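4.2 Grasp ranking when the arm hides the bin

The ranking module described in Section 3 scores every candidate grasp on its own, from a single overhead or side view. That works well as long as the camera sees the whole bin. In our cell it often does not, and this turned out to be the most interesting part of the project for us. The arm is large, the bins are close together, and a view taken during an approach loses a big piece of the workspace behind the last few links. The usual answer is to send the arm home, take a clean picture, and plan again. We wanted to keep planning while the arm stayed over the bin.

Prullel, our planning layer, does this by keeping a short memory of the bin as a height map with a confidence value in every cell. Each new depth frame updates only the cells that the arm model says are in view. Cells behind the arm keep their old height, and their confidence fades with each frame. A grasp candidate is then scored as the product of the network output and the mean confidence under the two fingertips. Nothing more elaborate is needed, and we were delighted by how far such a small change goes!

Figure 4 gives a sense of what the planner has to deal with. The objects are few but they differ in almost every property that matters to a depth sensor. Clear packaging is the hardest case. The height map tends to fall straight through it to the bin floor, and a low-lying transparent piece can vanish from one frame and come back in the next. Dark, glossy surfaces cause the opposite trouble, with bright reflections that scatter the depth reading into spikes.

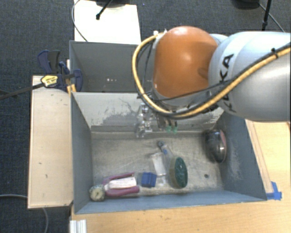 Figure 4. View from the fixed camera, with the arm over the main bin. The second bin, behind it, is largely hidden by the arm. Transparent items lie near the middle of the floor; a dark, glossy object rests by the right wall.

The arm mask deserves a closer look. Our first version projected the robot's mesh into the camera and dropped every pixel inside it. Meshes from the kinematic model do not include cables, though, and the cable bundle on our arm swings wide of the links around the joint. Those pixels leaked into the height map as a tall ridge, and the planner dutifully routed approaches around a wall that did not exist. Karthik Begum replaced the mesh with a set of padded capsules fitted to the arm, plus a second, looser set for the bundle whose shape depends on the wrist angle. The looser set throws away some good pixels — a cost we accept, as the memory fills them in from earlier frames.

Confidence decay has one free parameter, the half-life in frames. Too short, and the planner forgets the bin each time the arm passes over it. Too long, and it plans against objects that an earlier grasp has nudged somewhere else. We tuned the half-life on 100 recorded approaches and then left it alone for the 1,000 grasp attempts reported in Section 5. To handle nudges directly, any gripper motion below the height of the bin rim also resets confidence in a band along the swept path of the fingertips.

Candidates near walls get one extra check. The bin walls slope inward, so a straight vertical approach that looks clear at floor level may touch the wall higher up. Rokeya Kumarasinghe added a test that sweeps the gripper volume along the full approach and tilts it away from the wall in small steps until the path is free. The test runs on the 500 best candidates only and adds little to the planning time. Objects standing alone beside a wall, with plenty of open floor on the other side, gain the most from it — the tilt almost always has room to work.

We release the mask fitting tool and the height map code together as part of Nurnia. Both run without the grasp network, so a group with its own scoring model can swap it in by writing a single function.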